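Coltdale needed 6 off the last 4 balls, and I had forgotten how to breathe.

You have to understand what a Saturday at the Clodell ground is like when the sun stays out. The grass smells like somebody bottled it. The kids play their own match behind the sight screen with a trash can for a wicket, and they argue about it far louder than we argue about ours. And this was the final! We had never been in a final. Our side had spent so many seasons at the bottom of the table that the league secretary used to write our name in before the first ball of the summer.

Mawar Simanjuntak was on strike. She had come in at number eight with the score on 120, the ball turning sideways and the Nisow spinner grinning at everybody, and she had simply started hitting it. A sweep first, flat and hard, that scattered the scorers. Then a cover drive so pretty that even their captain clapped, though he pretended afterward that he was waving away a fly.

"Run everything," she told me when I walked out to join her. I was the last man. I had made 300 runs in my whole life, counting the backyard.

"Everything?"

"If it hits a bird, run."

So I ran. I ran on byes, I ran on a misfield, I ran once when she was only stretching, and she sent me back laughing so hard she had to lean on her bat. My pads had come loose on the left side and slapped my ankle at every step. I loved it. I have never loved anything so much as that half hour.

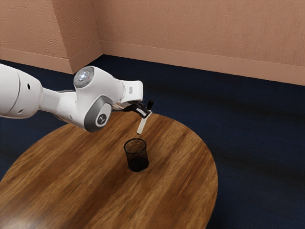

Ung came in to bowl the next ball from the pavilion end, long legs, long run, the quickest bowler in the league by a mile. He went wide of the crease and his arm came over so smoothly that I thought of a white robot arm reaching out across a round wooden table, all rounded joints, not a hair of effort in it. Then the ball was past Mawar's edge and thudding into the keeper's gloves, and the whole Nisow side went up on their toes with an "ooooh" you could have heard in the next town.

Three balls left. She walked down the pitch and tapped a spot that didn't need tapping.

"He's going to bowl the short one," she said.

"How do you know?"

"He looked at the long boundary. He wants me to hit it there."

"Are you going to?"

She gave me the look my grandmother used to give the weather report, pulled her helmet down, and walked back.

It was the short one. She rocked onto her back foot and swung from somewhere down around her knees, and the sound — oh, that sound! — came off the bat like a door slamming in an empty house. I ran, naturally. I ran with my head down and my loose pad flapping, touched my bat in, turned, and started back for the second, and I was halfway there before I noticed that I was the only person on the field who was moving.

Everybody else was looking up. The fielder at deep midwicket had his hands cupped and was going back, back, one more step, and then his heel touched the rope and the ball dropped into the hedge behind him.

I kept running anyway. She'd said everything.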